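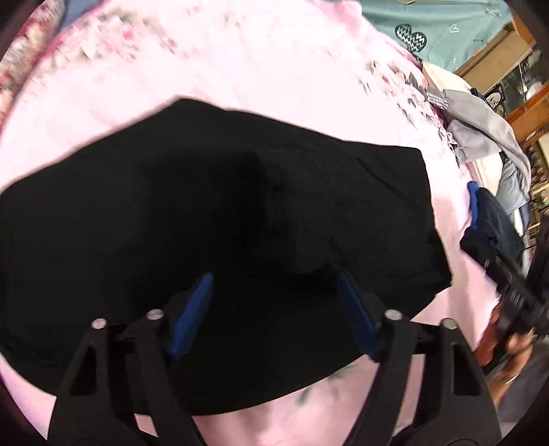
Folding black tops so they don't crease

Vasanthi Nair
Posted June 22, 2026

I fold my washing on the bed and the black tops always come out of the drawer with a line down the front. They are thin stretchy knits. Is it the way I fold them or the drawer? Ironing makes them shiny so I'd like to avoid it.

3 replies

atico50
Roll them.

Iyengar_R
Probably both. Lay the top face down, smooth it from the middle outwards, then fold the sides in so the folds miss the centre of the front. Fold up from the hem in thirds and stand them upright in the drawer — a stack presses the bottom ones flat. If you do have to iron, turn it inside out and use a cool setting with a cloth over it.

Varkonix
Mine go on hangers now. Padded ones, the wire sort left bumps on the shoulders.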